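Stenby eröffnet Werkhof für Reparatur und Wiederverwendung am alten Güterbahnhof

Stenby, 29. Mai 2024 – Der Zweckverband Abfallwirtschaft Irville-Stenby nimmt im August den neuen Werkhof am ehemaligen Güterbahnhof in Betrieb. Auf dem Gelände entstehen eine Annahmestelle für gebrauchte Haushaltsgegenstände, eine offene Werkstatt und ein Verkaufsraum. Die Verbandsversammlung hat dem Nutzungskonzept und dem Betriebsvertrag mit der Drorkard gGmbH zugestimmt.

Der Werkhof ersetzt die bisherige Annahmestelle in der Mühlgasse, die seit Jahren an ihre Grenzen stößt. Dort fehlen überdachte Lagerflächen, und die Zufahrt ist für Anhänger zu schmal. Am Güterbahnhof stehen künftig 391 Quadratmeter in der früheren Stückguthalle zur Verfügung, dazu ein gepflasterter Hof mit getrennter Ein- und Ausfahrt. Die Halle wurde in den vergangenen Monaten neu gedeckt und mit einer Heizung ausgestattet. Das Rolltor an der Gleisseite blieb erhalten und wurde instand gesetzt.

Angenommen werden Möbel, Geschirr, Bücher, Fahrräder, Werkzeug, Spielwaren und kleinere Elektrogeräte. Voraussetzung ist, dass die Gegenstände vollständig und trocken gelagert sind. Matratzen, Teppiche, Kühlgeräte und Farbreste gehören weiterhin auf den Wertstoffhof Irville. Die Abgabe ist für Haushalte aus dem Verbandsgebiet kostenlos. Gewerbliche Anlieferungen sind nach Anmeldung möglich.

»Ein großer Teil dessen, was in der Mühlgasse im Sperrmüllcontainer landet, ließe sich mit wenig Aufwand weiterverwenden«, erklärt Verbandsvorsteherin Rochelle McAlister. »Bisher hatten wir weder den Platz noch die Leute, um das auszusortieren. Mit dem Werkhof ändert sich das.«

Bei einer Probesammlung im Verbandsgebiet wurden 147 Möbelstücke abgegeben. Der überwiegende Teil konnte ohne Reparatur weitergegeben werden. Auf Grundlage dieser Sammlung wurden Lagerfläche und Personalbedarf für den neuen Standort berechnet.
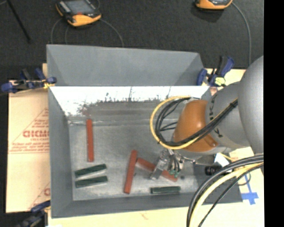 Die Werkstatt gliedert sich in einen Bereich für Holz, einen für Fahrräder und einen für Elektrogeräte. Sie steht nach einer kurzen Einweisung allen Einwohnerinnen und Einwohnern offen. Handwerkzeug wird gegen Pfand ausgegeben, Maschinen dürfen nur unter Aufsicht benutzt werden. Für Verbrauchsmaterial wie Schrauben, Leim oder Schläuche wird der Einkaufspreis berechnet. Elektrogeräte gehen erst nach einer Sicherheitsprüfung in den Verkauf. Geräte, die die Prüfung nicht bestehen, werden zerlegt und dem Recycling zugeführt.

Die Leitung der Werkstatt übernimmt Tischlermeister Trevor Horrocks, der zuvor die Lehrwerkstatt der Möbelfabrik Parsons in Irville betreut hat. Für die Elektroprüfung ist Chang-ho Hong zuständig. Insgesamt werden am Standort 3 Vollzeitstellen geschaffen, hinzu kommen Plätze für Praktika und Freiwilligendienste. Bewerbungen nimmt die Drorkard gGmbH bis zum Ende der Ausschreibungsfrist schriftlich entgegen.

Im Verkaufsraum gelten feste, ausgezeichnete Preise. Inhaberinnen und Inhaber des Sozialpasses erhalten einen Nachlass. Größere Möbel können gegen eine Gebühr im Verbandsgebiet ausgeliefert werden. Überschüsse fließen laut Betriebsvertrag in die Ausstattung der Werkstatt.

»Wir fangen mit einem überschaubaren Sortiment an und schauen, was nachgefragt wird«, so Callum Blackburn, Geschäftsführer der Drorkard gGmbH. »Bei Fahrrädern und Kinderzimmermöbeln rechnen wir mit viel Betrieb – bei Schrankwänden eher nicht.«

Die bisherige Annahmestelle in der Mühlgasse bleibt bis zur Eröffnung zu den gewohnten Zeiten geöffnet und wird danach geschlossen. Über die Nachnutzung des Grundstücks entscheidet der Stadtrat Stenby gesondert. Die Buslinie zum Güterbahnhof wird mit der Eröffnung um eine Haltestelle am Werkhof ergänzt. Stellplätze für Autos und Lastenräder sind auf dem Hof vorhanden.

Schulklassen und Vereine können Führungen und Werkstattnachmittage buchen. Alle Haushalte im Verbandsgebiet erhalten vor der Eröffnung ein Faltblatt mit den Öffnungszeiten, einer Annahmeliste und einem Lageplan. Weitere 400 Exemplare in leichter Sprache liegen in den Rathäusern und Büchereien aus.

Pressekontakt:
Zweckverband Abfallwirtschaft Irville-Stenby
Liam Garside, Presse- und Öffentlichkeitsarbeit
Rathausplatz, Irville

Über den Zweckverband:
Der Zweckverband Abfallwirtschaft Irville-Stenby ist für die Sammlung und Verwertung der Haushaltsabfälle in beiden Städten und den umliegenden Gemeinden zuständig. Er betreibt den Wertstoffhof Irville, die Grüngutannahme und das Schadstoffmobil.

Abdruck honorarfrei, Belegexemplar erbeten.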